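3. Hardware Build and Workspace

3.1 Gripper

The gripper was built in a shared workshop over one winter, using the tools available to any member: a drill press, a small printer, and a soldering bench. We started from the Ashby open plans and changed two things. The original design drives both fingers with a lead screw, which was too slow for the repeated grasps we wanted to run. We replaced the screw with a toothed belt and pulley. We also moved the camera from a fixed mast to the wrist, so that the object and the fingers stay in view during the whole approach.

The belt needed more care than we expected. In the first version the tension was set by sliding the motor in its slots, and it drifted after a few hours of use. The second version holds the pulley on a metal bracket with its own adjustment screw. With this change we were able to run a full session of 300 grasps without stopping to reset the belt. The housings are black plastic, held with screws throughout so that they can be opened at the bench. Glued parts were tried early and given up after the first repair.

Control runs on an Arkent board mounted at the elbow. The motor supply is 12 volts and is kept separate from the logic supply. An early build shared one supply between the two, and the board reset whenever the fingers closed hard on an object.

3.2 Work surface and objects

The arm works over a beige tabletop marked with blue painter's tape in a grid pattern. We use the grid to return objects to known starting places between trials and to check the camera alignment by eye. Tape was chosen over a printed mat so that the layout could be changed in a few minutes. The cost of this choice is wear. The edges tear as objects are dragged across them, and torn strips were left in place during a session and replaced only between sessions.

The main test object is a soft foam cube. Foam forgives errors in finger position and does not damage the fingers when the controller closes too far. It also makes the task harder to score from motor current alone, as the cube gives way gradually and there is no sharp rise at contact. A flat green board serves as a second object and as a plain background for some of the placements.

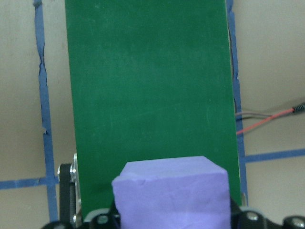 Figure 3. Wrist camera view with the lavender foam cube at the gripper and the green board on the taped surface.

Grasp success was therefore judged from the wrist camera and confirmed by a person at the table. A trial was counted as a success if the cube left the surface and stayed between the fingers until the arm reached its raised position. Trials in which a finger pushed the cube out of its starting cell before closing were counted as failures, even if a later attempt picked it up.

3.3 Procedure

We ran three sessions of 300 trials each, for a total of 900. All sessions took place in October, in the evening, with the overhead lights on and the window blinds closed. Isla Tuhiwai reset the objects and kept the written log. The same controller settings were used in all sessions. Camera frames and motor readings were saved with the Fondia logger at the start of each approach, at finger contact, and at the end of the lift.

Between sessions the belt was checked for missing teeth and the housing screws were tightened. Camera alignment was checked against the grid before the first trial of each session. If the reference crossing had moved in the camera view, the mount was loosened and set again before any trials were recorded.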